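**Rice cooker with Chinese buttons -- which one do I press?**

My aunt has passed on her big black Philips rice cooker, which is lovely of her, but every label is in Chinese and the booklet is long gone. I only want plain rice for supper! Which button starts it, and is there one for keeping it warm?

*Fathima Wanigasekara, February 8, 2026*

**Nazma Jayawardena**

Oh, I do sympathise -- I had the same muddle with mine. Choose your programme with 功能选择 (function select), then press 开始烹调, start cooking. 保温/取消 is keep warm and cancel together.
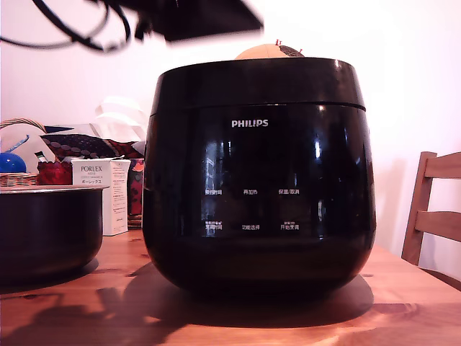
再加热 is reheat, handy for yesterday's leftovers, and 预约时间 is the delay timer, which I'd leave alone until you've made a few pots. I stuck little paper labels under mine and my husband finally stopped asking me -- well, mostly. Do rinse the rice first, and give it 10 minutes with the lid shut afterwards.

**Tanda80**

just press things till it gets warm, worked for me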